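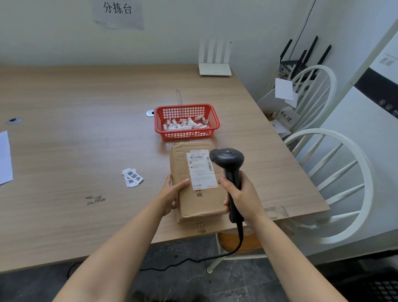
A handheld scanner is pointed at the shipping label on a taped cardboard box.

OPPOSITION GROUP ASKS PILLON COUNCIL WHERE THE MANIFESTO WENT

Pillon, May 17, 2022 - The Flullell Alliance, which holds nine seats on Pillon Town Council, has called on the ruling Brullusmont Party to publish a progress report on the promises it made before the last election, preferably while some voters can still remember them.

The manifesto, titled A Town That Works, contained eight pledges. By the Alliance's reading, two have been kept. One was to review the council's logo. The other was to hold a public meeting about holding more public meetings, and the Alliance is happy to confirm that this took place and that the tea was good.

The remaining six include the reopening of the Onsri Road bus link, a cap on councillors' allowances and a repair programme for the town's pavements. The bus link has so far produced a feasibility study, a second study into the first one, and a bus shelter. There is no bus.

"We do not accuse the administration of breaking its promises," the Alliance said in a statement. "To break something you generally have to pick it up first. We would simply like to know which drawer they are in."

A petition asking for the report was handed in at the town hall this morning with 1,089 signatures. The council's standing orders say that any petition with more than 1,000 names must be debated in full session. The Alliance looks forward to this, having read the standing orders several times to make sure.

The ruling group has said that the manifesto was "a statement of direction". The Alliance welcomes the clarification and has asked, in writing, which direction.

Council rules allow the debate to be put off once, to the August session, when the chamber is usually closed for decorating. The Alliance has offered to meet in the car park if necessary - its members will bring their own chairs.

Copies of the original manifesto are available from the Alliance office on request, as it no longer appears on the Brullusmont Party's website.

ENDS

Issued by the press office of the Flullell Alliance, Pillon Town Council.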